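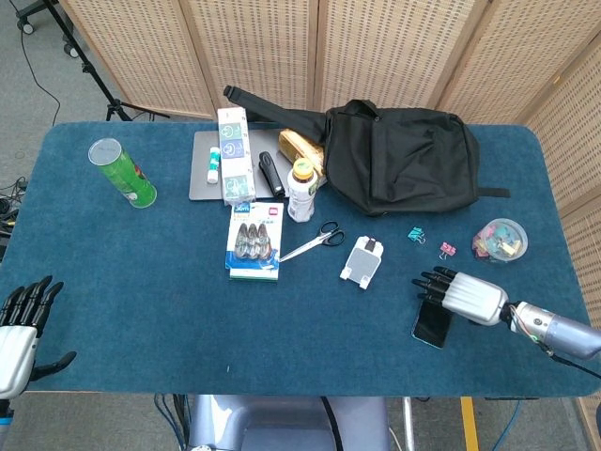

Fig. 4. Table with teal mat, woven divider behind.

Section 4. Setting up the Vimen match console

This section covers first power-up, pairing with the scoreboard, match settings and the substitution log. It applies to the Vimen console with the Grilcombe outdoor scoreboard. For the indoor board, see Section 7.

Read Section 2 (Electrical safety) before connecting any mains cable.

4.1 Before you start

You will need:
The console and its power supply
The scoreboard, mounted and connected as described in Section 3
The six-digit board code, printed on the plate beside the scoreboard's mains inlet
The club PIN, set by the account holder

CAUTION: Do not power up the scoreboard while anyone is working on the mounting frame. The digit test starts as soon as power is applied and the horn may sound.

4.2 Pairing the console

1. Switch on the scoreboard at the isolator. All digits light for 30 seconds, then the board shows two dashes.
2. Switch on the console. Wait for the start screen.
3. Press MENU, then select Boards > Add board.
4. Enter the board code and press OK.
5. Wait for the two dashes on the board to change to 00. The console shows Linked.
6. Enter the club PIN to store the pairing.

If the dashes do not change, move the console into direct line of sight of the board and repeat from step 3. Metal stand roofs and parked team buses both reduce range.

Note: A console can store several boards but can drive only one at a time. To change boards, end the current match first.

4.3 Entering the match settings

1. From the start screen, select New match.
2. Enter the home and away names. The board shows the first eight characters of each – longer names are kept in full on the match report.
3. Set Half length. The default is 45 minutes. Youth leagues often use shorter halves, so check the competition rules.
4. Set Clock direction to Up or Down. For most soccer competitions, use Up.
5. Set Clock at end of half to Hold or Run. With Hold, the board stops at 45:00 and the console continues to time the added minutes. With Run, both continue.
6. Set Extra time to On if the match is a cup tie that can go beyond 90 minutes. This adds two further periods and the penalty screen.
7. Press SAVE.

Settings cannot be changed once the first half has started, with the exception of team names. 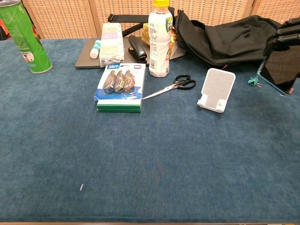
Reading time: 4 minutes

4.4 Running the clock

1. Press START on the referee's whistle.
2. To record a goal, press HOME + or AWAY +. The console stores the minute of the match.
3. To remove a goal, hold HOME – or AWAY – for two seconds. A short press has no effect.
4. When the fourth official shows the added time, press ADDED and enter the minutes. The figure appears to the right of the clock.
5. Press END PERIOD on the whistle. Confirm with OK.

The clock does not stop for injuries unless PAUSE is pressed. In competitions where the referee keeps the official time, leave PAUSE alone and use ADDED.

If START was pressed late, select Clock > Adjust and enter the correct time. The adjustment is written to the event log with the operator's initials.

4.5 Substitution log

The substitution log is optional. It needs both squad lists to be loaded before kickoff.

1. Select Squads > Load and choose the team.
2. Mark the starting players and press OK.
3. During the match, press SUB, enter the number of the player leaving, then the number of the player coming on.
4. Check the line on the display and press OK.

Example of a log line as displayed:

56 H OFF Yeh ON Poon

The first figure is the minute. H is home, A is away.

The console rejects a player who has already been replaced. If the competition allows return substitutions, set Squads > Returns to On before the match.

4.6 Ending the match and sending the report

1. After the final whistle, press END MATCH and confirm.
2. Enter the attendance, if required. Use digits only: 1,742 is entered as 1742.
3. Review the goals, cards and substitutions.
4. Select Send. The report goes to the address stored under Club > Contacts.

If there is no network connection, the report is held in memory and sent the next time the console connects. Do not use Factory reset while a report is waiting. Held reports are erased and cannot be recovered.

4.7 Messages

E1 No board: The paired board is off or out of range. Check the isolator, then see 4.2.
E3 Wrong PIN: After five attempts the console locks until it is restarted.
E6 Squad missing: SUB was pressed without a loaded squad. See 4.5.
E9 Log full: The event log holds 1,457 lines. Send or delete old reports.

Continue to Section 5 to connect the Golonitz shot clock or a second console.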